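최종 수정: 2026-05-19

유소년 축구 선발전, 생년월일부터 다시 읽어야 한다

클로캄데일(Clorkamdale) 유소년 리그의 선발 규정은 지난 몇 시즌 동안 거의 바뀌지 않았다. 연령 구분은 1월 1일을 기준으로 하고, 선발전은 10월에 한 차례 열리며, 평가표는 기술, 체력, 전술 이해, 태도의 네 항목으로 구성된다. 항목별 배점은 구단 재량이다. 이 글은 그중 연령 구분과 평가 시점의 관계만을 다룬다. 장학금 재원이나 구단 간 이적 보상금은 별개의 문제이므로 논외로 한다.

상대연령효과라는 용어는 지도자 교육 과정에서 한 번쯤은 언급된다. 같은 연령 그룹 안에서 생일이 이른 선수가 과다 선발되는 현상을 가리킨다. 1월에 태어난 선수와 12월에 태어난 선수는 행정상 동갑이지만 신체 발달 기간에서는 한 해 가까이 벌어져 있다. 성인 리그에서 이 차이는 의미가 없다. 그러나 13세 이하 그룹에서는 신장, 체중, 단거리 속도, 경합 성공률에 모두 반영된다. 용어를 아는 지도자는 많은데 평가표에 이를 반영한 구단은 필자가 확인한 범위에서 러크브리지(Lerkbridge) 한 곳뿐이었다. 러크브리지 역시 비고란에 출생 분기를 적는 수준이고 점수 산정에는 쓰지 않는다.

현행 방식을 옹호하는 논리는 대체로 두 가지다. 첫째, 선발전의 목적은 현재 시점의 경기력을 측정하는 것이므로 출생월을 고려하면 측정이 오염된다는 주장이다. 둘째, 늦게 태어난 선수도 실력이 있으면 다음 해에 선발되므로 제도가 스스로 교정된다는 주장이다.

첫째 주장은 측정 목적을 잘못 설정하고 있다. 성인 팀이 이번 주말에 쓸 선수를 고른다면 현재 경기력만 보면 된다. 유소년 선발은 향후 몇 년간의 훈련 자원을 누구에게 배분할 것인가를 정하는 절차다. 측정해야 할 값은 현재 수준에 성장 여지를 더한 것이고, 발달 기간의 차이를 보정하지 않은 현재 수준은 이 값의 추정치로서 편향되어 있다. 편향의 방향까지 알려져 있는데 그대로 쓰는 것은 측정의 순수성과 무관하다.

둘째 주장은 탈락 이후의 경로를 계산에 넣지 않는다. 선발된 선수는 더 긴 훈련 시간과 자격을 갖춘 지도자, 강한 상대와의 경기를 얻는다. 한 시즌 출전 시간 1,000분을 채운 선수와 후보 명단에도 들지 못한 선수가 이듬해 10월에 같은 운동장에서 다시 평가받는다면, 그 격차에는 첫해의 선발 결과가 이미 들어가 있다. 밀라그로스 아란시비아(Milagros Arancibia) 지도자는 구단 회람에서 이를 “첫 선발의 이자”라고 표현했다. 비유가 정확하다고 생각한다. 원금이 출생월에서 나왔더라도 이자는 실제 기량으로 지급된다. 그래서 나중에 보면 선발이 옳았던 것처럼 보인다.

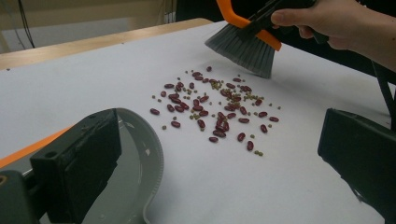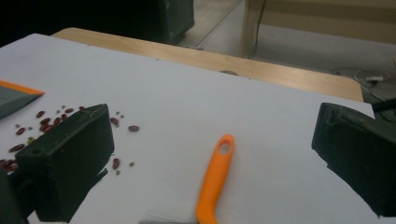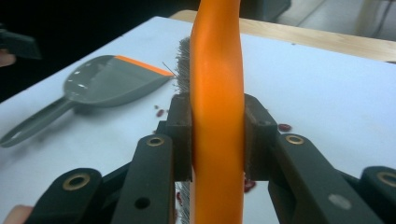

선발 도구의 해상도 문제도 있다. 네 항목 평가표는 선수를 합격과 불합격으로 나누는 데 쓰이지만, 항목 정의를 보면 무엇을 구분하는지가 불분명하다. 체력 항목에는 단거리 속도와 경합이 함께 들어가고, 태도 항목에는 적극성이 들어간다. 몸이 먼저 자란 선수는 경합에서 이기고, 경합에서 이기는 선수는 적극적으로 보인다. 동일한 원인이 두 항목에서 따로 채점되는 셈이다. 흰 작업면에 흩어진 콩 더미를 주황색 손빗자루로 쓸면 콩을 한쪽으로 모을 수는 있어도 굵기별로 가를 수는 없다. 회색 솔의 간격이 그런 용도로 정해진 것이 아니기 때문이다. 현행 평가표도 사정이 비슷해서, 선수들을 한쪽으로 옮겨 놓기는 하지만 무엇을 기준으로 옮겼는지는 말해 주지 못한다. 구분하려는 속성이 있다면 먼저 그 속성에 맞는 눈금을 만들어야 한다.

보완책으로 자주 거론되는 것이 생체 연령 기준 편성이다. 앉은키와 다리 길이, 체중으로 최대 성장 시점까지 남은 기간을 추정하고, 그 값에 따라 경기 조를 다시 짜는 방식이다. 원리는 타당하다. 다만 추정식의 오차가 작지 않고, 측정자가 바뀌면 앉은키 값부터 달라진다. 줄자와 간이 의자로 측정하는 지역 구단에서 개인별 추정치를 선발 근거로 삼는 데는 반대한다. 생체 연령은 조 편성의 참고 자료로 한정하고, 선발 점수에는 오차가 없는 값, 즉 생년월일을 쓰는 편이 낫다. 생년월일은 측정 비용이 들지 않고 이미 등록 서류에 있다.

필자가 제안하는 절차는 다음과 같다.

선발전은 시즌당 두 차례로 나누고 간격은 6개월로 한다. 최종 점수는 두 차례의 평균이 아니라 2차 점수와 변화량을 따로 표기한다. 변화량이 큰 선수를 자동으로 뽑자는 뜻은 아니다. 평가자가 두 값을 모두 본 상태에서 결정하도록 하자는 것이다. 변화량에는 측정 오차가 두 번 들어가므로 작은 차이는 무시해야 하며, 무시할 폭도 선발전 이전에 정해 두어야 한다.

속도와 경합 기록은 출생 분기별 중앙값과의 차이로 환산한다. 환산에는 표본이 필요하다. 한 구단의 지원자만으로는 분기별 중앙값이 안정되지 않으므로 리그가 기록을 모아야 한다. 지원자가 200명 모이면 분기별 분포를 그려 볼 수는 있다. 충분한 표본이라고 말하기는 어렵고, 포지션별로 다시 나누면 골키퍼 칸은 거의 비게 된다. 골키퍼는 당분간 환산에서 제외해야 할 것이다.

조끼 번호는 출생 분기 순서로 배정한다. 번호가 낮을수록 먼저 태어난 선수라는 사실을 평가자가 알고 보게 하는 것이다. 비용이 들지 않고 당장 시행할 수 있다. 단점도 있다. 선수와 보호자가 번호의 의미를 알게 되면 높은 번호를 불리한 표시로 받아들일 수 있다. 이바나 올리바레스(Ivana Olivares) 평가위원은 이 이유로 번호제에 반대하며 평가표에만 표기하자고 한다. 평가자는 채점 중에 서류보다 운동장을 오래 보므로 필자는 여전히 번호 쪽이 낫다고 보지만, 이 부분은 시범 운영 결과에 따라 생각을 바꿀 수 있다.

기록 관리 프로그램인 다베오(Daveo)를 도입하면 이 문제가 해결된다는 의견도 있다. 동의하지 않는다. 프로그램은 입력된 값을 정렬한다. 출생 분기를 입력하지 않으면 정렬 결과에도 나오지 않고, 평가표의 편향은 소수점 아래까지 보존된다. 현재 리그가 쓰는 양식에는 생년월일 칸이 있으나 평가 화면에는 표시되지 않는다. 화면 설정부터 고친 다음에 추가 기능을 논의해야 한다.

환산 점수에 대한 현실적인 반론은 성적이다. 사보(Szabó)컵은 연령별 우승팀을 가리는 대회이고 구단은 그 결과로 다음 해 지원자를 모은다. 헤나토 에스코바르(Renato Escobar) 감독은 공청회에서 발달 여지를 보고 뽑은 팀은 당장 진다고 말했다. 맞는 말이다. 13세 이하에서 체격이 큰 팀은 체격이 작은 팀을 이긴다. 세트피스와 긴 패스만으로도 이긴다. 그렇다면 검토할 대상은 선발 방식과 함께 대회의 형식이어야 한다. 이 연령대에서 순위표를 공개할 필요가 있는지, 토너먼트를 조별 순환 방식으로 바꿀 수 있는지, 최소 출전 시간을 의무화할 수 있는지를 따져야 한다. 필자는 세 번째 안이 가장 먼저 시행 가능하다고 본다. 심판 기록지에 교체 시각이 이미 남기 때문이다.

기준일을 옮기자는 제안에 대해서도 짧게 적는다. 1월 1일을 7월 1일로 바꾸면 유리한 달이 바뀔 뿐 효과의 크기는 그대로다. 매년 기준일을 순환시키는 안은 이론상 불이익을 분산시키지만, 선수가 해마다 다른 조에 속하게 되어 팀 구성이 유지되지 않는다. 등록 담당자의 업무량도 늘어난다. 아비올라 그룹 편성처럼 이름만 바꾼 연령 구분이 아니라면, 기준일은 고정하고 점수 쪽을 손보는 것이 관리하기 쉽다.

리그는 올해 10월 선발전 이전에 평가 양식을 개정할 수 있다. 규정상 양식 변경은 총회 의결 사항이 아니며 기술분과의 승인으로 충분하다. 우선 평가 화면에 출생 분기를 표시하고, 적극성을 태도 항목에서 분리하고, 선발 결과를 출생 분기별로 집계해 공개할 것을 요구한다. 분기별 환산 점수는 그 집계가 한 시즌 쌓인 뒤에 적용해도 된다.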